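Teaching a robot with my left thumb

So I have a new evening hobby, and it is driving a robot arm around a bedroom that doesn't exist. My friend Konrad Czarnecka got me into it. He's been building up a set of practice runs for a project called Millix, and back in June he asked if I'd like to record some (he knows I can't say no to anything with a controller). The target was 50 runs. I said sure, how long could it take?

Reader, it took ages.

The way it works is that I steer the arm from my kitchen with a pair of little sticks and a trigger, and everything I do gets saved so the robot's software can learn from it later. There are 2 views I flip between. The wide one is great for getting the arm over to the right bit of the table, and I spend the first few seconds of every run in it, creeping along and muttering.
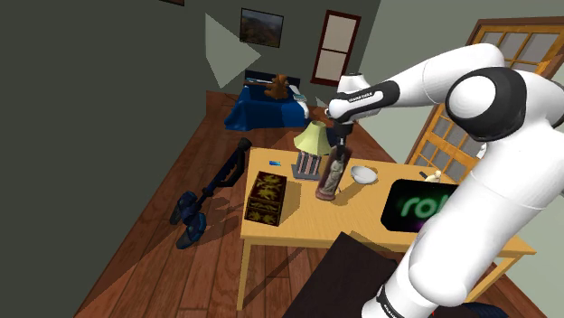 Hovering over the figurine in its clear case. Please don't breathe.

I get weirdly nervous about that figurine, even though it's made of nothing and I could knock it over all night without anybody sending me a bill! It's tall and narrow and it stands right next to the lamp, so there isn't much room to be clumsy. My first 13 tries at this room went straight in the trash. I kept coming down too fast, or I'd wiggle at the last second trying to fix the angle, and Konrad says the wiggles are the worst part, because the software will happily learn to wiggle too. If I'm going to miss, he wants me to back off, line up again and keep going in the same run. He likes those, in fact. A calm recovery is worth keeping.

What helped me most was slowing my left thumb way down. I know that sounds silly, but I play a lot of racing games and my hands only had one speed. I also started saying the steps out loud – over, down, close, up – and my dog has stopped coming into the kitchen while I do it.

Then there's the close-up view, where you're looking out past the fingers. I hated it for the first few nights. Left and right never felt like left and right, and the shadows fooled me every time. Now I wouldn't give it up.

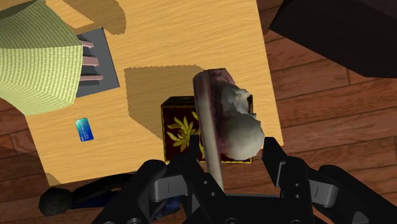
Close-up view, above the red box with the gold edging. Check out that shadow on the table!

Once I got used to the shadows I began using them to judge height, and my runs got a lot smoother. Konrad hadn't thought to mention it to me, so I'm claiming that one.

I still have a few runs left to record, and then he wants me to try a different room. I've asked for a bigger table.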